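Speaker notes, Monday session, 17 minutes plus questions
Last updated: March

We use cookies to remember your preferences. Accept all / Manage settings

Opening (slow down here, I speak too fast in the beginning)

Good morning. My name is Fahad Arain and I work at Skernton, in the laundry and garment sorting. I am not an engineer. I was folding for six years before I moved to planning, so please excuse me if I use the wrong word for a part.

I will talk about what happened to our work when the folding cell came to us, and also about what did not happen. Ridetti built the cell. The training of our people was done by Dalva Brandão, who is sitting in the second row and will correct me.

First point: where the cell stands

It stands beside the hand tables. Management wanted it in a separate room, and the folders asked for it to be near them. I think this was the best decision of the whole project, and it did not come from me. When you can see a machine all day, you lose the fear of it, and you also lose some of the admiration.
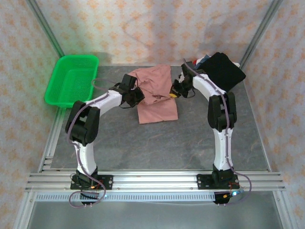
The folding cell, both arms at a pink cloth.

Let people look before going on. Mention the green basket, because it comes back later.

A crumpled cloth is a hard thing for a machine. A box has corners and it keeps them. A T-shirt has a different shape every time you put it down. Our folders know this with their hands, but before the project they had never been asked to say it in words.

Second point: the new job

Maiara Portela was our fastest folder. Now she spends half of her shift at the cell. She decides which garments go in, she watches, and she writes down what went wrong. In the first month she filled 90 lines in the logbook. The engineers had expected error codes. She wrote things like "it takes the sleeve for the hem" and "black on black, it cannot find the edge". Ridetti changed the order of the work after reading this.

(If there is time, tell the story of the colour of the thread. If not, skip.)

Her pay grade did not change for seven months. I say this openly. We gave her a harder job and we called it an opportunity. Vanderleia Rangel from the union side brought it to the table, and it was corrected, but it should have been in the plan from the first day.
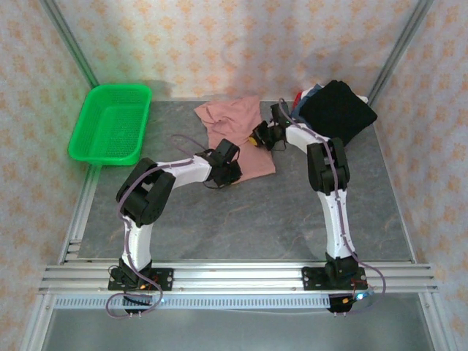

Third point: the rhythm

At the hand table you choose your own rhythm. You talk with your neighbour, you go faster before lunch, you go slower after. The cell has one speed. Some people found this restful, and others told me they felt they were waiting for a slow colleague who never says sorry. Rosimeire Toledo asked to go back to the hand table full time. We agreed, and she is there today.

We also had to agree on small things. Who fills the green basket? Who may stop the arms? Our answer to the second one is everybody, including the person who started this morning.

Questions I usually get

Did anyone lose their job? No. Two people retired and were not replaced, and I don't want to hide behind the word "no".

Is it faster than a person? On towels, close. On mixed clothing, not yet.

Would we do it again? Yes, with the pay question settled first, and with the folders in the room when the garments for testing are chosen.

Thank Dalva. Leave the contact slide on the screen.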